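Volunteer Taste Panel Members Wanted – Gatden Drinks Study

Posted 22 May 2022

Do you have an opinion about what you drink? Most people do once you get them talking, and we would love to hear yours. The Gatden tasting rooms are looking for 23 adults to join a new panel on everyday cold drinks – flavored waters, iced teas, juices and the kind of thing you might reach for after mowing the lawn.

You don't need any training or a special palate. Some of our favorite panel members over the years have been people who told us on the phone that they "couldn't taste anything much" and then went on to fill both sides of the answer sheet. What we do need is someone who can come to all four sessions, who doesn't mind sitting quietly for a little while, and who will tell us plainly when they don't like something.

Each session lasts 90 minutes, with a break halfway through for crackers, plain water and a stretch. You will sit at your own desk, try small servings in numbered cups and write down what you notice. At the last session we also talk about packaging – how a cap feels to open, whether the label is easy to read, and what you would expect to pay for it in a store. That part tends to run over, and we have stopped pretending it won't, so please leave yourself a bit of extra time to get home!

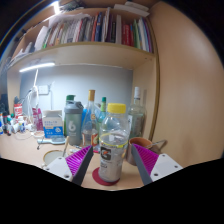
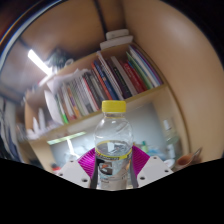 Clear bottles with yellow screw caps.

You can take part if you are 21 or older, live close enough to get here comfortably, and have no food allergies. Please don't apply if you are pregnant, have diabetes or work for a drinks company (Giltex and Tato employees, we are sorry, that includes you). We also ask everyone to skip perfume and strong coffee on the day, and to please come having eaten a normal meal.

As a thank-you, you will receive a $19 gift card for every session you attend, plus free parking behind the building. Café Kadrić next door gives our panel members a discount on lunch, and the soup is well worth staying for.

To apply, stop by the front desk or call and ask for extension 1122. Leave your name, a daytime number and a word or two on what you usually drink. We call everyone back, even when the panel is full, and we are happy to keep your details for the next one if you would like us to.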